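Robotics Lab Handout 4: Choosing a gripper for the bin

Module leader: Wing-sze Chung
Grirnstead workshop, November 2018

Before you come in

I've rewritten this handout since last year's group, mostly because half of you told me the old one read like a parts catalogue (fair enough!). So this is closer to how I'd say it if we were stood at the bench together. Read it through once before your slot, then keep it open while you work. You'll need your lab book, closed shoes, and the sign-in code for the arm, which I'll give you on the day.

What we're comparing

You've got two grippers to try on the same arm. The first is the Beltudent, a plain two-finger gripper with metal fingers that close in parallel. The second is the Lanach cup, a single suction cup on a short spring. Neither is the "right" one. I've had groups come out firmly on either side, and both wrote good reports, so please don't go hunting for the answer you think I want.

What I do want is a fair test. Same bin, same objects, same starting height, same speed. If you change the gripper and the speed together, you can't say which one made the difference, and you'd be amazed how often that happens at twenty to five when everybody wants to go home.

A word on fingers and cups

Fingers need room. They have to get down both sides of a thing before they can close on it, so an object lying against a wall or a neighbour is awkward, even if it's a lovely shape otherwise. Turning the wrist often helps. So does coming in at a slight tilt, though then you have to watch the knuckles against the side of the bin.

A cup only needs one decent patch of surface, and it can come straight down. It hates holes, ridges and anything spongy, as the air just leaks in. Smooth hard plastic is usually its favourite. Try pressing the spare cup on a few things by hand first — you'll learn more in two minutes of that than from my slides.

Cameras, briefly

We use one fixed camera for this lab. See-through objects are a pain for it, and shiny bin walls can throw back reflections that the software takes for an object edge. The Wu controller lets you mask out the walls, and I'd do that early. If it still proposes a pick on bare floor, write it down as a false pick and carry on. Those are results too.

Running the trials

1. Home the arm and check the payload setting matches the gripper you've fitted. Ask me to look at it before you enable the drives.

2. Set the approach height to 185 mm above the bin floor and the speed to 10 per cent. Leave both alone until I've signed your book.

3. Check the clamps on the bin by hand. If it shifts, every pick after that is off and you'll spend ages blaming the camera.

4. Bring the fingers down over your first object by jogging, with one of you on the pendant and the other watching the clearance. Mixed bins are the interesting ones: a pepper, a sponge brush and a black block all want something different from you. 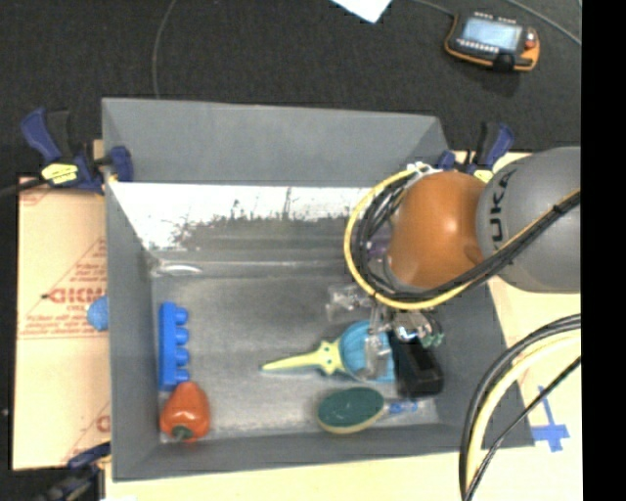
5. Run 40 picks with the first gripper, then swap and do the same again. Log each one as held, dropped, missed or false. "Held" means it's still in the gripper when the arm gets back to home, no generosity please.

6. Put objects back by tipping them from the tray. Placing them neatly by hand makes the bin easier than it should be (we've all been tempted).

Writing it up

Two pages is plenty. Give me a table of results for each gripper, then tell me which objects caused the trouble and what you think was going on. I'd much sooner read an honest paragraph about the sponge than a grand claim about the future of warehouses. If you want to argue for fitting both tools on one wrist, go ahead, but say something about the extra weight and the cables.

Hand in to the tray outside room 706. Questions by email are fine, or catch me at the bench.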